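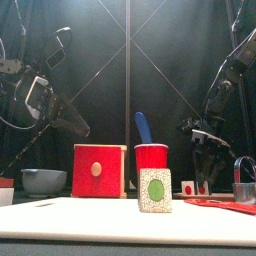
How to prepare your application for a student IT award

Every year I help students at our college to apply for technology awards, and many good projects lose points only because of the papers. These are the steps we follow.

Step 1. Read the rules two times
Check who can apply, in which year of study, and if group work is allowed. The Undilico award, for example, accepts teams, but one student must sign as the main applicant.

Step 2. Write the summary first
Most forms give you 1000 characters. Say what problem you solved, for whom, and what you did yourself. My colleague Joyce Laizer asks her students to read it aloud to someone from another program. If that person has questions, write it again.

Step 3. Ask for the letter early
Your teacher needs at least 16 days. Send your transcript, the summary and the award rules in one message. A letter that speaks about one piece of work is stronger than a letter full of praise.

Step 4. Collect the proof
Save your code in one folder with a short read-me file. Add test results and your licence for any library you used. Do not send the whole history of the project — the jury will not open it.

Step 5. Check the names
Your name must be written the same way on the form, the transcript and the letter. Last September Mwangi Kaijage had to send everything again for one missing letter.

Step 6. Submit and keep the receipt
Save the confirmation as a PDF and write down your application number. For the present round, the form closes on 26/07/2021 at noon.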